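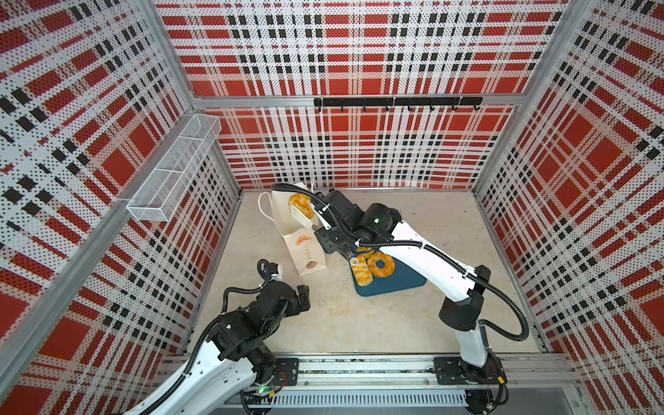
Search posts, people

Tallutska — Monday, October 24, 2022

Right, pastry people. I've got opinions about bagging croissants and I'm finally letting them out!

Slotted spatula, every time. Tongs pinch the middle and you lose half the flakes before it's anywhere near the bag (I love the flakes).

Stand the paper bag up and open the top right out first. Then tray to spatula to bag, keep it low, let it slide in. Lovely.

Also can we talk about red, white and black plaid on the walls? So cheerful next to a pale floor. I'd have my whole kitchen done like that — every wall, no regrets.

And a big food print with a green "FOR YOU" on it! That would get me buying two buns before I'd even looked at the tray.

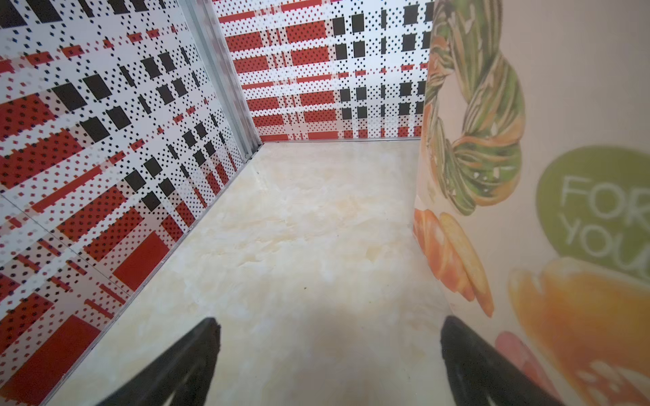

Kagiso Oosthuizen: Spatula yes, but fold the top of the bag over only once they've cooled, or they go soft on the way home.

Oh good shout, Kagiso! I always fold too early. Trying it on the next two I bake — will report back with crumbs.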